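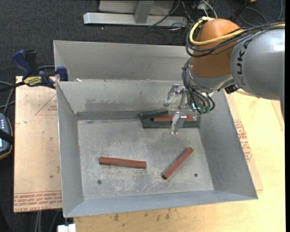

Hudurwood Cinnamon Fire Starters, the big box

I bought these in December, when our old wood stove was eating kindling faster than my husband could split it, and I have been meaning to write them up ever since. Spring got away from me (it does), but the stove is still going on cool mornings here in Florden, so I suppose I'm not too late to be useful to somebody.

They're sticks of pressed sawdust and wax with a bit of cinnamon mixed in, and you get 60 to a box. The instructions say to use two for a cold stove. I get by with one if the logs are good and dry, and I lay it crossways under the smallest split with the damper wide open. It catches from a single match and burns for a good 20 minutes, long enough to get even our stubborn oak going. I can't say that for the Marinescu cubes I used before, which flared up beautifully and then quit on me just when I'd sat down with my coffee!

Now, the smell. It's pleasant when you open the box and nearly gone once the door is shut, so if you're hoping the whole house will smell like a bakery, you'll be let down. My neighbor Amrit Després burns them in her patio fire pit and says she gets a little more of it outdoors - but she has a better nose than I do.

A few grumbles. The box is thin cardboard and the bottom gave out on me the second time I carried it in from the porch. I keep mine in a lidded tin now. The sticks at the very bottom were crumbly at the ends too, though they lit just the same. And the price went up by 4 dollars between my first box and my second, at the same hardware store in Malbridge, which I did not love.

Still, I've gone through more than one box and I'll be buying again in the fall. If you only light a fire on holidays, get the small pack. If you heat with wood the way we do, the big one is the better buy, and it stores fine over the summer as long as you keep it out of the damp.

Reviewed May 4, 2023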